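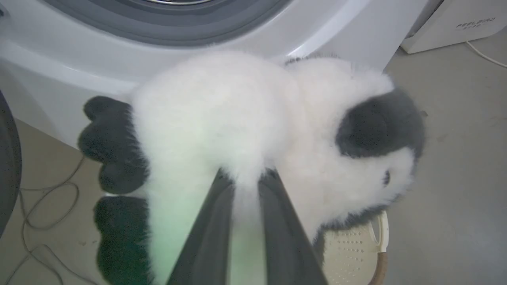
3.2 Collecting the demonstrations

Laundry was Bakos's idea. Operators drove both arms of the Vellard rig by remote control, and we kept 451 of 554 recorded runs. Most of the rest were lost to operators arguing with the drum. A new operator needed some 15 tries before the soft toy stopped winning.
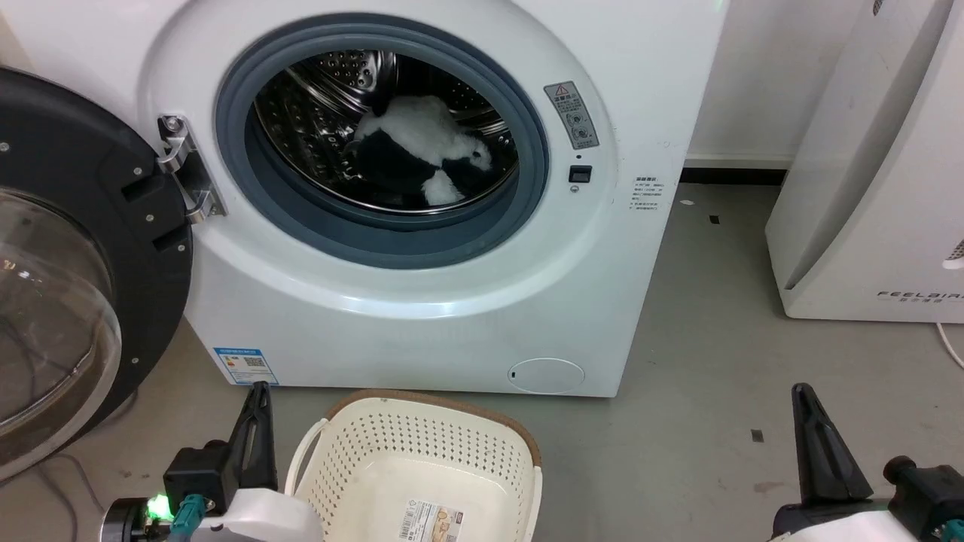

Figure 3a. Head view: plush toy in the open drum, basket in front.

Arai's instructions were to go slowly and not to show off - the second half was widely ignored. We left the hesitations in, and the policy learned them faithfully. It now pauses at the door seal like a guest unsure whether to knock. 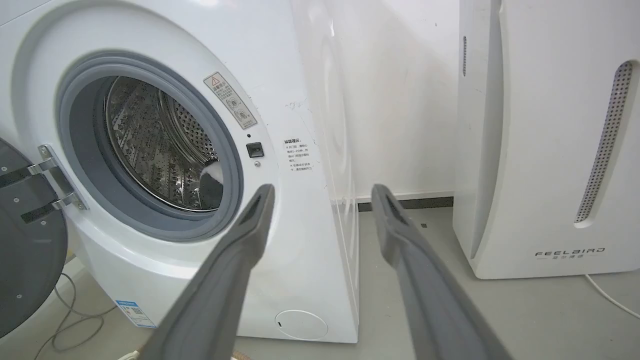
Figure 3b. Wrist view: fingers apart near the door opening.

Runs guided by hand, as in the Stodberg set, were smoother but blocked the head camera with the teacher's elbow.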